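The man who would rather you bought fake flowers

Uldis Zariņš does not like being asked whether they are real. "People lean in and sniff," he says. "Then they look at me as if I'd sold them a rubber sausage."

He has been arranging artificial flowers for 26 years, first for a furniture shop, then for show flats, and now under his own name from a first-floor unit that also serves as his office, his canteen and, by the look of the sofa, his bedroom. The kettle is a Pruteo, older than some of his customers. He makes tea in it with the air of someone defusing a bomb.

I ask how he got into it and he sighs. "Hay fever. I trained as a proper florist for one spring. By the end of it I couldn't see." The college kept his deposit. He has not forgiven the college.

His complaint about most fake flowers is that they are too well behaved. They come out of the box with every stem straight and every leaf facing the front, and people put them in a vase exactly like that. "It looks like a school photograph," he says. "You have to bend them. A real flower has had a bit of a life."

He also has firm views on numbers. A customer once ordered 60 roses for a hallway, all the same red, and he tried for most of a February afternoon to talk her down. She would not be talked down. "It looked as though someone important had died behind the coats."

What he prefers is small. One large bloom, another beside it in a quieter colour, something tiny to fill in below, and then, he says, you put your hands in your pockets. 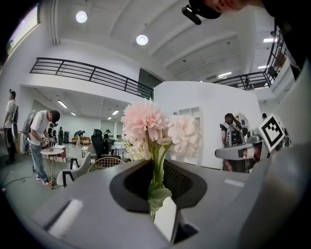
Pale pink beside cream, with small white flowers lower down.

The pink sort is the one he gets asked for most, a big dahlia type with more petals than seems reasonable. He is fond of it, though he won't put two together. "They argue. Put it with something rounder, with a ruffle, and it calms down." He likes it a little to one side as well. Dead centre is for wedding cakes.

On vases he is less patient. Clear glass is what everybody owns, and clear glass shows everything, including the place where a plastic stem has been cut with kitchen scissors. Does he put water in, for effect? He looks at me for some time. "I did once, for a show flat. It went green. I had the only artificial flowers in the building that smelled."

So what should people do? Cut the stems to different lengths, he says, use proper wire cutters, and keep the leaves on so they hide the worst of it. Dust with a dry paintbrush. His is a Drivus, two inches wide, bought for skirting boards and never used on one. He has tried the sprays, including something called Zilance that promised to restore the bloom. It restored it to a sort of grey.

And where should they go? A small round table, he says, or a shelf near the door, somewhere people pass without stopping. Never the dinner table. "You sit opposite a thing for two hours, you start to notice the seams."

I mention that my aunt keeps hers on the windowsill, in full sun, and has done for as long as I can remember. He shuts his eyes. "What colour are they?"

Beige, I say.

"And what colour were they?"

I have no idea. He writes something on the back of an Adomaitis catalogue, tears off the corner and hands it to me. It says PINK, PROBABLY, and underneath, the price of a new one.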